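Brirkevlow Opens Its Doors in Zalside, a Shared Workplace for People Who Work From Home and Would Like a Change of Kitchen

ZALSIDE, January – Brirkevlow, the company behind the neighborhood workrooms that have become a second home to so many freelancers, bookkeepers, translators and students, is delighted to share that its newest location is now open in Zalside. The new workroom takes up the ground floor of the old Gazi dry goods building, a place many longtime residents will remember for its tall front windows and its bell over the door. The bell is still there, and yes, it still rings.

This is the third Brirkevlow workroom and by a good margin the largest, with 664 square meters of floor space over 2 connected halls. The front hall is the lively one, where members can take calls, meet a client or talk through a problem with the person at the next desk. The back hall is kept quiet all day long, with thick curtains, soft chairs and a long row of desks facing the courtyard and its old pear tree.

A Building With a Long Memory

Gazi sold cloth, buttons, thread and kitchen linens from this address for several generations, and when the shop closed, the building stood without a tenant longer than anybody in the neighborhood liked to see. Brirkevlow signed the lease last spring and spent the summer and fall on repairs. The original floorboards in the front hall were lifted, cleaned and put back down in the same order, and the shop's old button drawers have been turned into mail slots for members who would like a business address in town.

During the work we invited neighbors to tell us what they wanted to see on their street. We received 2,341 responses, by postcard, by email and on slips of paper pushed through the door, and we read every one of them with great pleasure. People asked for long opening hours, somewhere safe to leave a bicycle, a room where a parent could take a phone call with a stroller alongside, and, over and over again, decent coffee. We have done our very best with all of these, and the postcards now hang in the hallway for anyone who would like to stop and read them.

Coffee, Tea and a Place to Sit

Coffee and tea are included in every membership, from the day pass on up, and members are welcome to bring their own mugs and leave them on the shelf. We have kept things simple, with capsule coffee for a quick cup between meetings and a good choice of black and herbal teas for the afternoon. Members can also bring lunch from home and keep it in the refrigerator, and we do hope people will take the time to sit down and eat it in company. Some of the nicest working friendships at our other locations started over somebody's leftover soup.

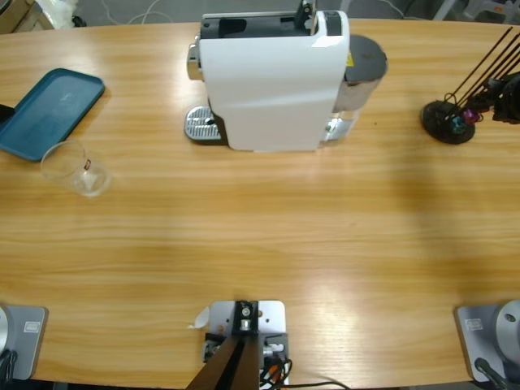

Membership and Opening Hours

The Zalside workroom opens at 7:00 a.m. and closes at 10:00 p.m. Monthly members have their own key card and may come and go at any hour. There are three kinds of membership:

Day pass: a desk in either hall, coffee and tea, and use of the printer.

Part-time: ten visits a month, a small locker, and two hours in a meeting room.

Monthly: unlimited visits, a large locker, a mail slot, and eight hours in a meeting room.

Students and people who are between jobs pay half price for the part-time membership. There is no sign-up fee, and a membership may be paused for up to three months without losing your locker.

Evenings With Nondavus

We are also very pleased to be working with Nondavus, the local evening school, which will be holding its small business classes in our front hall through the winter and spring. The first course covers the plain basics of invoices, taxes and keeping records, and is meant for people who have just started out on their own or are thinking it over. Later courses will look at writing a simple website and at setting fair prices for handmade goods. Classes begin at 6:30 p.m. and are open to everyone, members or otherwise.

Come and Visit

Anyone curious is warmly invited to drop in during January for a free trial day. Just ring the bell or walk right in, and whoever is at the front desk will be happy to show you around and find you a seat by the window if one is free.

About Brirkevlow

Brirkevlow runs shared workrooms in older buildings on ordinary neighborhood streets, close to bus stops, bakeries and schools. All of its locations are open to day visitors as well as members.

Press contact: Brirkevlow Press Office, Zalside workroom, Gazi building. Interviews and press visits can be arranged through the front desk.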